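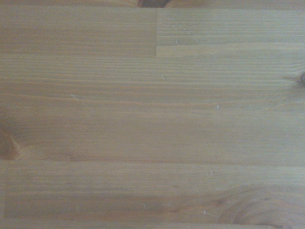
Weather station inspection - Drindthorpe
December 10, 2019

1. Rain gauge
Funnel clear: yes, after cleaning. Leaves and moss in the neck.
Level: pass.
Comment: The hedge on the west side has grown since May and now shades the gauge. Cut back before the next visit.

2. Wind mast
Guy wires tight: 2 slack, retensioned.
Base bolts: pass.
Cups and vane turn freely: yes.
Comment: Surface rust on one shackle. Replace it - do not paint over. Nobody to climb in gusts above the site limit.

3. Temperature screen
Door faces north: yes.
Louvres clean: no. Wiped down on site.
Comment: Reads slightly warm against the hand thermometer on still, sunny afternoons. Compare with Tonness again before changing anything. 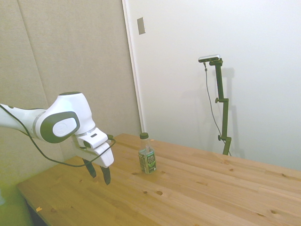

4. Logger and power
Battery: pass.
Cable glands tight: fail. One loose, water marks inside the lid.
Comment: Gland to be replaced. The Trevik box had the same fault after the autumn storms.

5. Access
Gate and path: path slippery by the stile. Grit needed before the frost.

Result: usable, 2 repairs open.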